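The Second Life of the Office Table

Across the country, the contents of decommissioned workplaces are finding their way into schools, clinics and community halls. The organisations behind the effort argue that the hardest part of reuse is paperwork.

By Nayara Pacheco

When an organisation gives up a floor of its building, the furniture is usually the last item on anyone's list. Leases are negotiated over months and data cabling is scheduled in detail. The tables, chairs and storage units are left to the final fortnight, when the make-good clause falls due and the cheapest available option is a skip at the loading dock.

The Rument Centre for Workplace Reuse was established to intervene in that fortnight. Its staff maintain a register of surplus furniture offered by employers and a second register of organisations seeking it, and they broker the transfer between the two. The Centre owns no warehouse. Its director, Jussara Mendonça, regards this as a deliberate constraint.

"Storage is where reuse programs fail," Ms Mendonça said. "A table that goes directly from one floor to another costs very little to move. Once it has been stored for a season, it has cost more than a new one."
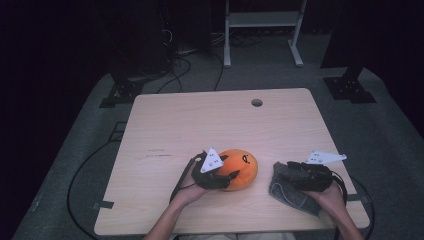 BALLARAT, April

The Centre's regional office occupies the upper level of a former wool store, reached by a goods lift that also serves a picture framer. From this office Alcides Lacerda coordinates placements across the western half of the state. In the current program year the office has placed 400 tables, the greater part of them with primary schools and neighbourhood houses.

Mr Lacerda's day begins with condition reports. Every item offered to the register is graded against a schedule developed by the Centre and revised each winter. Surface wear is recorded but seldom disqualifies a piece. Scuffing, pen marks and faded edges are accepted in the second grade, and a cable grommet is noted only so that the receiving organisation may request a cap. Structural faults are treated with greater caution. A loose frame, a lifting edge or a height mechanism that does not lock will remove an item from the register until it has been repaired and inspected again.

The schedule has been adopted, with amendments, by several fit-out firms. Among them is Drosow, a contractor that formerly sent almost all stripped furniture to landfill and now lists it with the Centre 12 weeks before a site is handed back. According to Mr Lacerda, the notice period matters more than the condition of the goods.

"With 12 weeks, we can place nearly anything," he said. "With two, we can place chairs."

The preference for chairs is a matter of transport. They stack, they fit a hired van, and a receiving organisation can take as many or as few as it requires. Tables demand measured doorways, a second pair of hands and, in older buildings, some understanding of the stairs. The Centre now asks every applicant to supply the width of the narrowest point between the street and the intended room. The question was introduced after a set of boardroom tables spent a night on the verandah of a country library.

A question of liability

Employers who decline to take part rarely cite cost. The more common objection, according to Jucélia Caldeira, who advises the Centre on procurement law, concerns responsibility for an item after it has left the premises. Finance departments are accustomed to an asset being sold or destroyed. Donation falls awkwardly between the two, and an asset register may offer no code for it.

Ms Caldeira's response was a transfer deed of 2 pages, which replaced a bundle of forms that had varied from site to site. The deed records the grade of each item at handover, passes title to the recipient and sets out the limits of the donor's obligations. It also requires the donor to remove asset tags, a detail that had caused repeated confusion when stocktakes were reconciled.

"The earlier forms were written by people who expected a dispute," Ms Caldeira said. "We have tried to write one for people who expect a delivery."

Acceptance of the deed has been uneven. Local councils took it up promptly. Universities, which renew furniture on a rolling basis and might be thought natural donors, have been slower, partly through the number of faculties whose approval is required. Ms Caldeira expects the position to improve as existing supply contracts come up for renewal and disposal terms are written into the new ones.

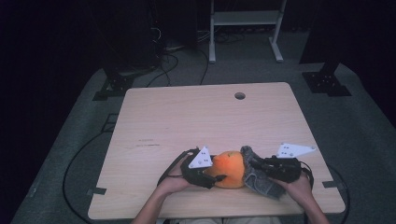 What the recipients want

Edileuza Bezerra manages a community learning centre that has furnished 2 classrooms through the register. Her requirements were modest: square tables that could be pushed together, in a pale finish, at a height suitable for adults. She declined the first offer, a suite of curved workstations, and waited until the following term for a better match.

Ms Bezerra's experience has informed a change in the Centre's practice. Applicants may now refuse an offer without losing their place in the queue, a rule intended to discourage organisations from accepting furniture they cannot use and must later discard. Refusals rose when the rule was introduced. Returns fell in the same period, and the Centre considers the exchange worthwhile.

A further change is under trial with Akdale, a regional carrier, which has agreed to move small consignments on return journeys that would otherwise run empty. The arrangement applies to towns within 50 kilometres of the carrier's depots and will be reviewed at the end of the program year. Applications from eligible schools and community organisations are accepted throughout the year, and the narrowest doorway should be measured with the door fully open.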